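4.2 Launch announcements and the one-coat claim

Of the 1,279 posts we collected from indie nail polish blogs, 629 made some statement about how many coats a shade needs. We had expected this to be the dull part of the coding. Anyone can count to three. What we found was a small private grammar in which "a one-coater" may be followed, two sentences later, by advice on the second coat.

Shi and Baert coded each claim separately and met on Mondays to settle the differences. Most concerned the word "almost." We ended up with a category for it, which the team called the soft one, covering "almost one coat," "one if you're generous," and "one and a bit." Crème finishes drew the firmest claims. Glitter toppers drew the loosest, and two bloggers declined to give a number at all, on the grounds that it depended on how much glitter the reader felt she deserved that day.

Launch posts were more hopeful than later reviews of the same shade. When a blogger came back to a polish after the launch, the coat count tended to go up and the adjectives tended to come down. Polano's spring crèmes are a fair case: they were one-coaters on opening night and sensible two-coaters by the time the restock was announced. Stisell shades moved less, perhaps because the maker's own notes already asked for two coats and left bloggers little room to be disappointed.

Drying time was reported far less often than coats, and seldom in minutes. The usual unit was the household task. Polishes were dry "by the time the kettle went" or "before I ruined it on the dog." We kept these in the data but did not try to convert them.

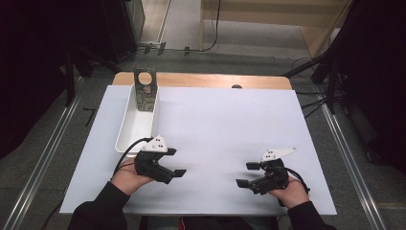

Figure 3. Tabletop with open tray and upright bracket, two hand-held grippers in use.

The wording of a claim also depended on where the bottle had come from. Bloggers who had bought their own were blunter about streaks and patchy first coats, while those sent a bottle by the brand wrote about "a little patience." Van Rooij customers were the exception and complained at the same rate either way - a finding that Nedelcu, who coded the disclosures, asked us to report without comment. We also looked for an effect of skin tone descriptions on coat claims for sheer shades, but only a handful of posts gave enough detail to compare, and we return to that gap in Section 6.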